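I'd been told to bring sensible shoes and a long list of questions, and I was glad of both. Miyuki Arai looks after the equipment budget at Lellthorpe, and for the past year most of her head (and her inbox) has been taken up with one line of it: the humanoid.

"Everyone asks what the robot costs," she says, pouring me a tea. "Fine, but then ask me what the floor costs! Ask me about spare fingers."

So I ask about spare fingers. She keeps a separate pot for them, along with cables and batteries, and it's the part of the plan she fought hardest for. The first draft had 12 months of cover and hardly anything for wear. She sent it back and asked for 24. 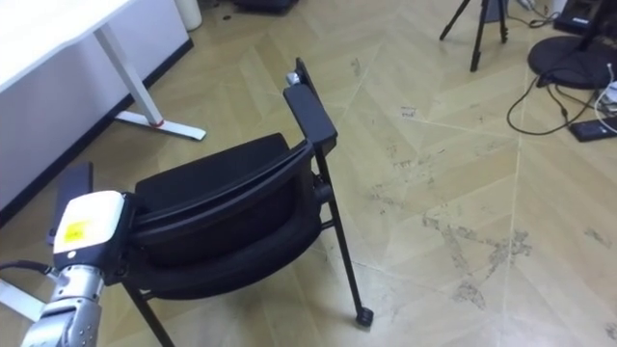 Furniture is what they care about at Lellthorpe. The idea is a machine that can put a room straight at the end of the day, and Miyuki reckons chairs are a very good way of finding out what you've bought. "A box is easy, a box just sits there. A chair has wheels and arms and it's heavy on one side. If a supplier only shows you boxes, I'd ask to see a chair."

Did they get other quotes? Oh yes. Gresus came in with a lease, Stillier wanted to sell outright, and she went back and forth between the two for weeks. What settled it was the service terms. "I wanted to know who picks up the phone at half past four. That was my whole question, really." 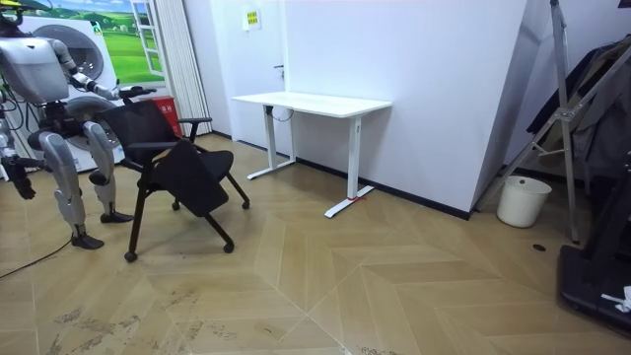 Words: Hinata Iwasaki
Filed under: Buying and planning

Riku Kikuchi, who runs the sessions, wanders in halfway through and has his own view on all this (he'd have bought two). He thinks people budget for the machine and forget the hours. They'd put down 144 hours of staff time for the first stage and ended up needing 195.

"And that's with a good team," he says. "You need somebody there, you need somebody going through the recordings, you need the room. We can't hold a meeting in it while we're working, can we?"

Miyuki pulls a face at the 195, but she's put it straight into next year's sheet. She'd like a second set of hands before she'd like a second robot, and I get the feeling the two of them have had this chat before. Riku says he'll take the hands if they come before March.
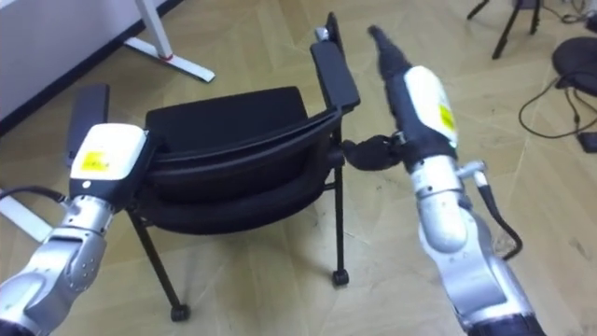
Both arms at work on an office chair at Lellthorpe.

I ask what she'd do differently. She'd hire for three months first, she says, and she'd measure every doorway herself.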